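Where Does the Wipe Begin? Checking an Automatic Segmenter on Two-Handed Gripper Recordings

Upendo Rashidi
Project report, Perception and Planning Software

12 shares 4 comments

1. Why I picked this

Our course used a code base called Kariuki, which takes recordings of a person working with two hand-held grippers and turns them into training episodes for a policy. One step in it, the segmenter, cuts a long recording into named pieces: reach, grasp, contact, release. The readme says the cuts are "clean enough to train on without review." I wanted to know who had reviewed them in order to say that. I couldn't find a report, a test set or even a note in the commit history, so I made the question my project.

2. What the segmenter does

It reads three things: the pose of each gripper from its marker cube, the jaw opening, and the speed of the gripper tip. A contact piece begins when the jaw is closed, the tip slows below a set speed, and the height stays nearly flat for 200 milliseconds. It ends when the height changes again. The camera images are used to find the markers and for nothing else. At no point does the software look at the thing being wiped or at the cloth.

That last point bothered me from the start. A closed jaw that moves slowly at a steady height could be wiping a surface. It could also be a person holding a cloth in the air and thinking about where to wipe next. The segmenter has no way to tell these apart, and the names it gives the pieces suggest that it does.

3. Method

I took 800 episodes that Kariuki had already cut, all from wiping tasks, and marked the start and end of contact by hand, using the head view and both gripper views together. I did this in Praria, a labeling tool that lets you step three views at once. I hid the software's own cuts while I worked. A cut counted as right if it fell within 3 frames of mine.

I should say plainly that one person labeling is weak evidence. I went back over 200 of the episodes in August without looking at my first answers, and I disagreed with myself more often than I expected, mostly on light touches where the cloth hangs down and reaches the surface before the gripper does. So "ground truth" is a generous name for what I have, and I avoid it below.
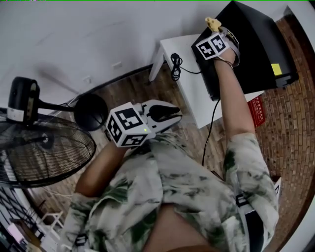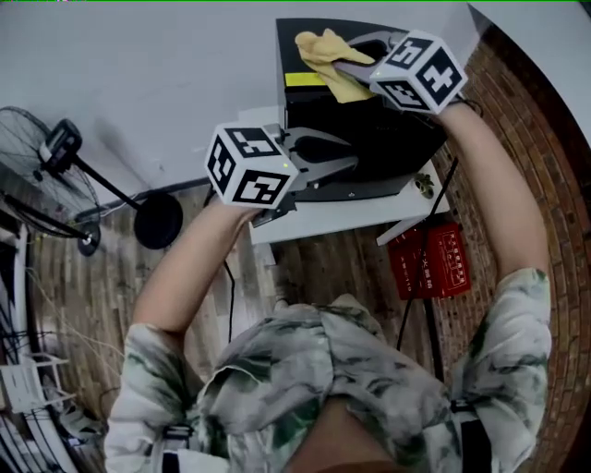
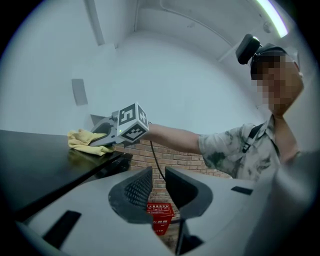 Figure 1. Views from the wiping task. First and second: head view. Third: view from a gripper, with the yellow cloth held against the black surface by the other one.

4. Results

The segmenter did well on grasp and release. Jaw opening is a clean signal and I have no complaint about it.

Contact was another matter. Starts were often early, and the early ones had a pattern: the person slowed down over the object before touching it, and the software called the slow part contact. Ends were better, probably because people lift away quickly. The worst episodes had a pause in the middle, with the cloth lifted a little. Kariuki either joined two wipes into one or made up a third.

I tried the obvious fix and moved the speed limit down. Early starts dropped, and real but fast wipes went missing. I then tried a longer flat-height window, which helped on flat surfaces and did harm on rounded edges, where the height changes during a perfectly good wipe. Every setting I tried moved the errors somewhere else. I tuned on the same episodes I tested on, too, so even the small gains may be luck.

5. Does it matter for planning?

This is where I expected to be proved wrong. My instructor's view was that a policy trained on enough data will smooth over bad cuts. To check, I trained two small policies in Undstead, our simulator, one on the automatic cuts and one on mine, each for 3,000 steps. The one trained on my cuts hovered less before touching down. It also pressed too hard twice as a result of a bug in my action scaling that I found the night before the deadline — so I would not lean on that comparison. I fixed the bug but had no time to retrain.

Undstead also treats cloth as a stiff pad. A simulator that can't fold a cloth is a poor judge of whether a policy has learned to wipe with one.

6. What I would change

Rename the "contact" piece to something like "slow, closed, level." It's ugly, but it says what was measured. Add a confidence value to each cut so that doubtful ones can be pulled out for a person to look at. And use the gripper camera for more than markers. In many episodes the other hand's gripper view shows the cloth meeting the surface much better than the head view does, where the cube or the hand is often in the way. I wrote a rough version of this check, and it runs, but it fails whenever the second gripper points elsewhere.

The Brendeck plugin in the repository claims to do something similar with jaw force. Our recordings have no force channel, so I could not test it and won't repeat its numbers.

My labels and the script that compares cuts are in the course folder under "rashidi_contact." The readme there lists the episodes I threw out and the reason for each.

4 comments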